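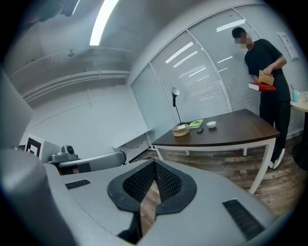

8 min read

4.2 Hand-held gripper comparison

Figure 3. View from the fisheye camera on the hand-held gripper, fingers meeting at the tips, with the table and a person handling a book beyond it.

We compared two finger sets on the same hand-held body. The Bendotcombe set has smooth rubber pads. The Nemthorpe set has a raised, repeating texture on its inner faces, as on the fingers in Figure 3. Camera, lens and trigger travel were unchanged between sets. The table objects were drawn from the Mao household list, and the same operator completed all trials on a given object before moving to the next.

Of 258 trials, 83 were repeated after tracking was lost. Most of these losses came when the operator turned quickly toward the wall, where the glass panels carry strong reflections of the ceiling lights. Closing the blinds behind the table did not remove the bright strips near the top of the panels. We therefore masked the upper part of the image before feature extraction and left the region near the fingertips untouched.

The wide lens kept both fingertips and most of the table in view, at the cost of heavy curvature. Straight edges, including the front of the table, bend visibly, and the corners of the image are black. Calibration with the Pandedach model gave a mean reprojection error of 2 pixels near the centre and 11 pixels at the rim. Contact labels near the rim were not used.

The textured fingers held hardcover books more reliably when the grasp was across the spine. On small bowls the difference between sets was minor, as contact was limited to the rim and the pads touched over a short length only. Glossy covers slipped in both sets when the trigger was released early. Grip force was not measured directly, so slip is reported from the video labels assigned by Ximeng Hao, and a second labelling pass is left to Section 5.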